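The longest wait in Skaletti's parliament

When the government of Skaletti lost its majority in June, most people expected an election by spring. What they got was a caretaker arrangement that has now outlasted two of the cabinets before it.

The numbers explain a lot of it. The Urar party holds the most seats but fell eight short of a majority. Its former partner, Wuvon, walked out over the water levy and has refused every offer since. Neither side has the money for another campaign, and both lost members over the winter.
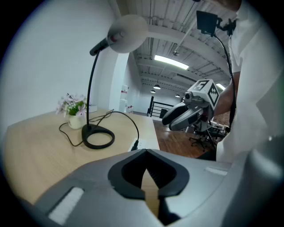 Coalition talks in Skaletti have always been slow, and these ones moved to the evenings in July so that ministers could keep their departments running during the day. The draft agreement is 633 clauses long. Staff read it aloud, clause by clause, and mark the changes by hand. It is desk work, the kind done at a pale wooden table under a black lamp with a round, flat head, and it rarely makes the news. Thirty clauses are still in dispute, nearly all of them to do with rural councils.

The district of Ďurica has the most to lose. Its council was promised money for 400 homes, and a caretaker government can't sign off on new spending. The land has been cleared and the road is in. Builders who took on apprentices for the job have started letting them go.

Wuvon says it will return if the levy is put to a public vote. Urar says that was never part of the deal – though some of its own backbenchers campaigned on exactly that. The next session is due to start at 6 pm, with the rural clauses first on the list.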